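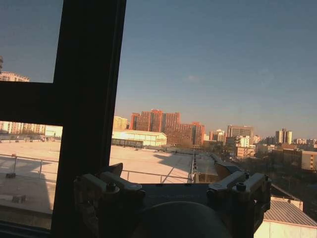
Zutville's quiet hours are changing, and I've got feelings about it

Posted 7/19/25

So the city finally went and did it! Starting next month, street work in central Zutville has to wait until 8 in the morning, and the trash trucks have to wait right along with it. If you live on a high floor like me, you know how sound climbs up between those buildings. I've been up with the jackhammers since January (the Csonka Street water main, don't get me started) and I read the notice twice to make sure I had it right.

The new rule covers 3 districts and close to the whole length of Csonka Street. Crews who start early can be fined 600 dollars a day, and emergency repairs are still allowed at any hour – which seems fair, I like having water.

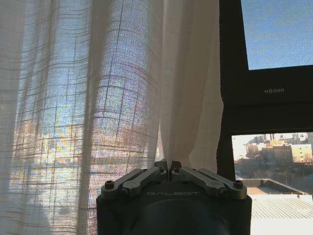

Daylight through a sheer curtain.

I called the city office to ask about deliveries, and that part is muddier. Trucks can still unload before 8 if the engine is off, so the Indix grocery on the corner will go on getting its bread at dawn. I'm fine with that. The bread is good and the driver is pretty gentle with the crates.

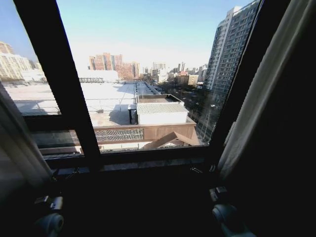
Not everybody on my block is happy. The contractor on the water main, Ultidus, has a letter up at the site saying the later start will add two weeks to the job, and a few shop owners would much rather have the digging done before customers show up. I get it, I really do, but I also work nights twice a week and would love to sleep with the window open for once.
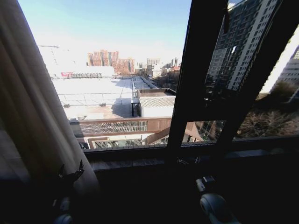

Complaints go to the city's regular noise line, the same number as before, and you'll need the street address and the time you heard it. The rule runs for a three-month trial, and then the council votes on keeping it. I'll be at that meeting, probably yawning.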